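柔性物体操作的软件账:与Undine项目控制组的一次谈话

Undine是Varnoston公司内部的一套机械臂软件栈,覆盖感知、规划和底层控制,目前主要用于布料类物体的操作。项目由Gebhard Gasser负责,感知部分由Lejla Janevski负责,规划器的维护者是Mervin Friesen。谈话在一月进行,主要内容是软件结构,以及他们为什么在去年重写了其中一半的接口。

Gasser从时钟讲起。早期版本里,相机驱动、状态估计和关节控制各自打时间戳,日志回放时再对齐。“刚性物体的任务容忍得了这种做法,物体不会自己变形,差几帧没有关系。布不行。夹爪一松,布角会继续下落,感知给出的角点和规划器以为的角点已经是两回事。”

重写之后,所有消息统一使用控制器时钟,感知结果必须附带采集时刻,而且这个时刻指曝光中点,不得用消息发布的时刻代替。规划器收到超过65毫秒的观测会直接拒收,并返回明确的错误码。Friesen说,这个阈值刚上线时,拒收日志多得没法看,“后来查出来,大部分延迟在图像压缩那一步,跟网络本身关系不大。压缩换到另一个线程,问题就少了。”

感知方面,Janevski的小组没有采用完整的布料网格重建。他们试过,在毛圈织物上效果不稳定:表面纹理细碎,深度图噪声大,重建出的网格在折叠处常常粘连。现在的做法是只估计三类量,即外轮廓、可见折线和层次关系。层次关系用一个小的有向图表示,节点是布面区域,边表示谁压在谁上面。

“图的好处是可以检查,”Janevski说,“网格错了,你看到的是一团三角面,不知道错在哪里。图错了,就是某条边方向反了,或者少了一个节点。写单元测试也方便。”

她用来说明问题的状态是一条折过的毛巾。对折成矩形的毛巾比较容易处理,边与边平行,折线可以由轮廓推断。折成三角形之后,轮廓里同时出现布料的真实边缘和折痕,两者在图像中都是直线,局部特征又很接近。

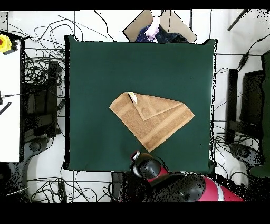
绿色工作面上折成近似三角形的毛巾,上缘另有一层小的折片。夹爪指向毛巾下端的尖角,未与其接触。

毛巾上的织带是另一个麻烦。织带颜色略深,走向又和折线一致,旧版的折线检测器经常把它当作一条独立的折痕,于是层次图里多出一个并不存在的区域。规划器据此生成的抓取点会落在织带上,夹起来的是整块布,折片没有被单独分开。

解决办法分两步。第一步在检测器里加入法向连续性检查:折痕两侧的高度应当有台阶,织带两侧基本没有。第二步放在规划器一侧,对每个候选抓取点计算“层次置信度”,低于门限就不执行,改为请求一次新的观测。Friesen认为第二步更有价值。“检测器总会有新的错法。条纹、印花、洗标,都可能骗过它。规划器不应该假设上游是对的。”

洗标后来被单列成一类特征。它从布面翘起,尺寸小,在深度图里像一个孤立的凸起,最初被滤波器当作噪声删掉。Janevski把它保留下来,因为它固定在布料上的某个位置,可以用来判断朝向,给近似对称的形状消除歧义。代价是滤波器多了一个分支,参数要随相机高度调整。

规划器本身分为两层。上层在层次图上搜索折叠或展开的动作序列,下层把单个动作转成末端轨迹。上层搜索深度限制为9步,Friesen说再深没有意义,布料状态在几步之后就已经偏离预测,每执行一个动作都要重新观测、重新搜索。下层轨迹则有一条硬性规定:接近段和接触段必须是两个独立的轨迹对象,中间设一个停顿点。

“很多人觉得停顿浪费时间,”他说,“但在停顿点上可以做三件事:核对夹爪开度,核对末端位姿误差,再看一眼目标点有没有移动。哪一项不过,退回去就行,这时候还没碰到布。”

控制层采用阻抗控制,接触段把竖直方向刚度调低,让夹爪指尖能贴着工作面滑入布料下方。Gasser承认刚度参数目前仍靠人工整定,换一种桌面材料就要重来。他们写过一个自动整定脚本,在硬桌面上可用,在有弹性的垫面上会振荡,暂时没有合入主分支。

工具链是谈得最久的部分。团队自己写了一个回放工具,名为Domau,可以把一次运行的图像、层次图、规划器内部状态和关节力矩放在同一条时间轴上。任意一帧都能导出为测试用例,连同当时的参数快照一起存入仓库。目前回归测试集中有37个这样的用例,全部来自实际失败。合入代码前必须跑完,一轮将近2小时。

问到为什么不用仿真生成更多用例,Janevski的回答很简短:“仿真用来查接口和逻辑。毛圈和织带的错误,仿真里不出现。”Friesen补充说,仿真器里的布料摩擦模型过于均匀,抓取成功率偏高,用它来比较两个规划器版本时,排序偶尔会和真机相反。

接下来的工作集中在两处。一是把层次图的更新改为增量式,现在每次观测都从头构建,状态之间缺少对应关系,同一个折片前后两次可能得到不同的编号。二是错误码的整理。Gasser说,现行错误码是几个模块各自定义后拼起来的,同一种“目标丢失”有四个写法,上层恢复策略要逐个判断。整理方案已经写好,卡在旧日志的兼容上:Domau需要同时认得新旧两套编码,否则回归测试集里的用例都要重新导出。这项改动目前由Friesen在单独的分支上进行。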